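Print on demand or short run for a craft manual?
Forum: Self-publishing > Production

gsubramaniam
Posted Dec 16, 2021
I have a sewing and mending manual ready to go, working title Restow. Extent is 300 pages with 46 line diagrams. Zernudholm Print quoted for a short run, minimum 35 copies. Print on demand is cheaper up front but the binding won't lie flat. Which would you choose?
Gopinath Subramaniam

flemimora
Short run. A manual has to stay open on the table while both hands are busy. Ask for a sewn binding and get a proof copy first.

mudaliar_k
Disagree. If you find an error on page 30 you are stuck with the whole batch. With print on demand you upload a new file. My first manual needed corrections by March.

gsubramaniam
Fair point about corrections. The chapter on folding and storage is still being edited – the rest is final.

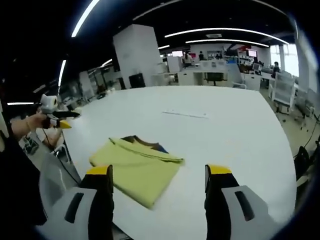 Folded garment, yellow-green, on the white table.

flemimora
One colour page can push the whole book to the colour rate. Check before you commit.

mudaliar_k
Only with some printers. Mine charged per colour page. I'd still convert it to greyscale and look at the contrast – yellow-green cloth on white can wash out.

gsubramaniam
Will request both prices, and a sewn proof.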